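Der Prüfstand

Der Auftrag kam im Januar. Zwei Greifer waren zu vergleichen, Typ Plakau und Typ Veltositz, und am Ende sollte ein Satz im Bericht stehen. Die Prüferin hatte die Halle ab sechs Uhr. Sie zog den Tisch ab, prüfte die Nullpunkte und lud die Steuerung von Sowa.

Kleine Müslischachteln waren als Prüfkörper festgelegt. Karton gibt nach, bevor der Kraftsensor es meldet, und eine Delle lässt sich nicht wegdiskutieren.

Sie begann mit der Ansicht vom Handgelenk. Fingerspitzen, Spalt, Holz, dazwischen etwas Pinkfarbenes. Der Spalt stand ungefähr in der Bildmitte. Sie notierte die Lage und ließ sie stehen.

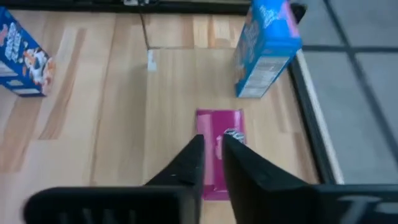 Durchgang 1

Sollwert 50 Prozent Schließkraft. Der Plakau griff früh und hielt lange. Der Veltositz wartete, korrigierte und griff dann. Im Protokoll hieß das Latenz. Die Prüferin hatte ein anderes Wort dafür, trug aber Latenz ein.

Nach 153 Griffen lag die Streuung beider Typen gleichauf. Sie rechnete nach. Das Ergebnis blieb.

Für den zweiten Teil wurden die Schachteln neu verteilt, blaue und pinkfarbene, eine Reihe am hinteren Rand, der Rest weiter vorn, teils liegend. Beide Arme durften in dasselbe Feld. 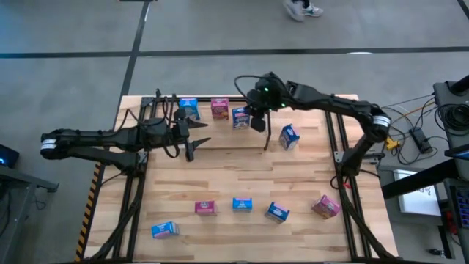
Durchgang 2

Die Steuerung vergab die Griffe nach Abstand. Bei gleichem Abstand entschied eine Zufallszahl. So stand es im Handbuch von Prarus, Abschnitt Konflikte, ein halber Absatz.

Bei Griff 176 war der Abstand gleich. Der rechte Arm blieb über der Schachtel stehen, der linke ebenfalls, mit offenen Fingern. Keine Fehlermeldung. Die Prüferin sah auf die Uhr, dann auf das Protokollfenster. Dort lief eine Zeile durch, immer dieselbe: Vorrang abgegeben.

Sie hätte den Lauf abbrechen müssen. Stattdessen stellte sie auf die feste Kamera um und wartete.
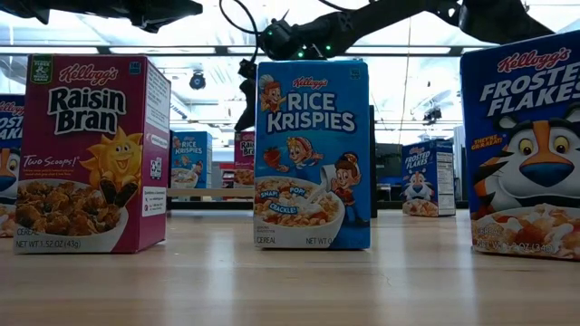
Warum bricht die Steuerung bei gleichem Abstand nicht von selbst ab?
Weil das Abgeben des Vorrangs als gültiger Schritt zählt. Solange gültige Schritte eingehen, läuft die Überwachungszeit jedes Mal neu an.

So schrieb sie es in den Bericht, unter Bemerkungen. Den Satz zum Vergleich ließ sie offen. Gegen Mittag setzte sie einen festen Vorrang für rechts und startete neu. Im Protokoll erschien die Zeile noch einmal, diesmal nur von links.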